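Newsletter > Climate and Weather > Local Preparedness

Dratby gets ready for hotter summers

The town of Dratby has published its first heat plan, and residents can send comments until the end of December. The plan was written by Nerys Gittins and Hauke Nolte, who worked on it for 2 years. It says that long periods of heat are the weather risk for which the town is least prepared – more than floods, which people here know well from their parents and grandparents.

The authors wrote to 877 households in the town and in Mostyn. Many older people answered that they stay at home on hot days with the windows open, also in the afternoon, when the air outside is warmer than the air in the rooms. 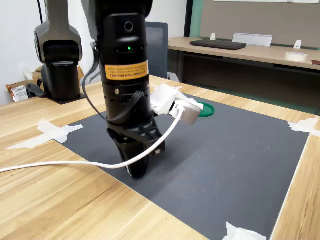 What the plan proposes

The library and the old school hall will stay open until late in the evening when a heat warning is given. Drinking water will be offered in both buildings. The plan also asks for 77 new trees, most of them along the road to Luvville, where there is almost no shade at the bus stops.

Aled Rowlands, who keeps the weather records for the district, supports the trees but would like to see them planted sooner. "A young tree needs many years before a person can sit under it," he writes in his comment. 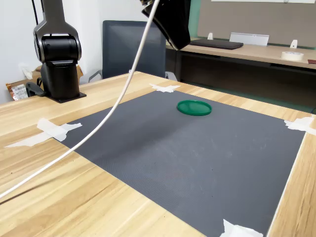 Storms are the second part of the plan. Strong wind has damaged roofs in Darkusside more than once, and the plan gives a short list of work that every household can do before the season. Garden furniture should be brought inside or tied down. A light table that must stay on a balcony can be held to the railing with a clamp, like the black one on the table edge in the photo, but of a stronger kind made for outdoor use. Drains should be free of leaves, and important papers should be kept upstairs.

Glenys Kneath will collect questions about the storm list and answer them in the next issue.
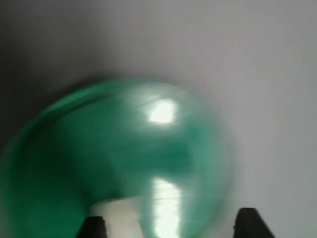
Who will check on people who live alone during a heat wave?

Neighbors who join the new phone list will call them once in the morning and once in the evening. The list has 60 names so far, and new ones can be given to Huw Parry at the library desk.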